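Clasbridge bench notebook, snack table cell
December, entry started 10:40

Protective stop on the left arm again, same sort as before. Writing it up properly this time because the last two only got a line each and I couldn't work out from them what had been done.

Task was the usual tray order on the Grondanach build: left arm works the round basket, right arm works the left side of the table, items go to the beige tray. Right arm was parked for most of the morning. Gripper force limit on the left was at 800, carried over from the bottle runs. That is too high for sandwiches and should have been changed at setup. My miss.

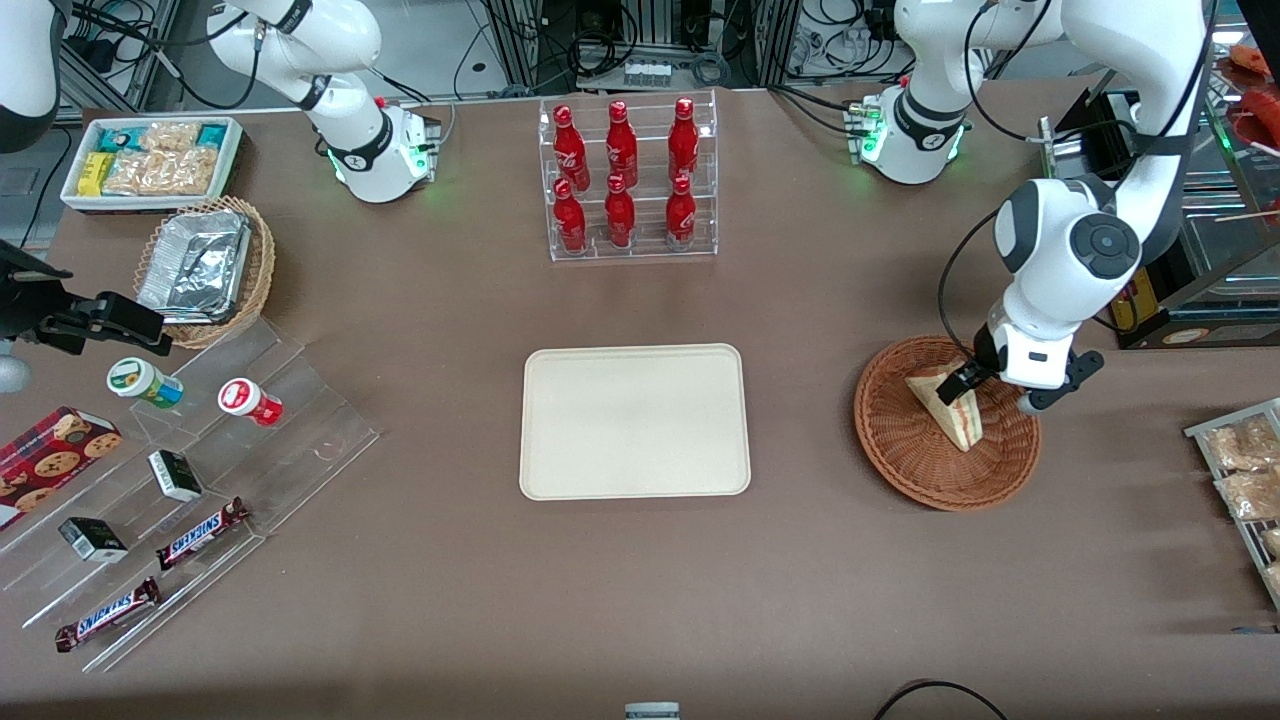
Left arm at the round basket, sandwich in the fingers. Tray still empty.

What happened: the arm went down for a pick, closed, and started the lift. Partway up the wrist torque climbed and the controller stopped both arms. Gripper stayed closed, as it is meant to. The basket had come up off the table with the sandwich, hooked on one finger by the rim, and was hanging at an angle. No damage that I could find to the basket, the arm or the display stand. One squashed sandwich, binned.

Recovery took longer than it should have. The release button on the pendant does nothing while the stop is latched, so you have to clear the stop first, and clearing it lets the arm settle a few millimetres. With a basket hanging off the finger I didn't like that. Put a hand under the basket from the far side, had the second person clear it, then opened the gripper. Do not do this alone.

Log notes, left arm:
Force limit at fault: 800
Force limit after change: 700, then 195
Stops before change: 6
Stops since: none so far, but it's a short run

700 was a half measure and I should have skipped it. It still creased the bread. At 195 the wrap holds and the filling stays put, at least on the triangular packs. Haven't tried it on anything heavier and don't intend to with this setting.

The force limit doesn't explain the hooking, though. Went back through the wrist camera stills after lunch. The approach opens the fingers to full width every time, whatever the item, and at full width they come in over the rim of the basket on both sides. If the sandwich is lying near the middle there's room to get away with it. If it has slid toward the near wall, one finger can end up on the outside of the rim when it closes.
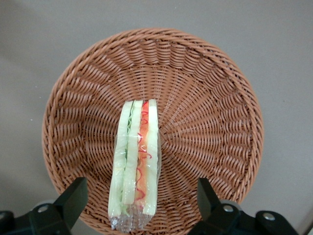

So the pre-grasp opening needs to come from the item width plus a margin, and the approach point needs to move up and toward the basket centre before the fingers drop. Ong has a width field in the item table already, it just isn't being read for anything in a basket. Changed the config to read it. Needs a restart of the planner to take, which I've left until the end of the day so the right arm runs aren't interrupted.

Also checked the finger screws on the left gripper while it was powered down, in case something had shifted and was throwing the opening out. All snug. Finger spacing matches the drawing.

Open items:
Basket needs fixing to the table. Hook-and-loop on the base would do for now. A loose basket means any snag becomes a lifted load.
Force limit should be set per item and not per session. Ruklow does it this way on their cell and we have the same controller.
Ask whether the release can be made to work under a latched stop. Suspect the answer is no, for good reason, but then the recovery steps should be on the card by the pendant — the current card only covers a dropped item.

16:15. Planner restarted, new opening loaded. Dry moves over the basket look narrower. Leaving the limit at 195 overnight and the left arm tagged out until the basket is fixed down.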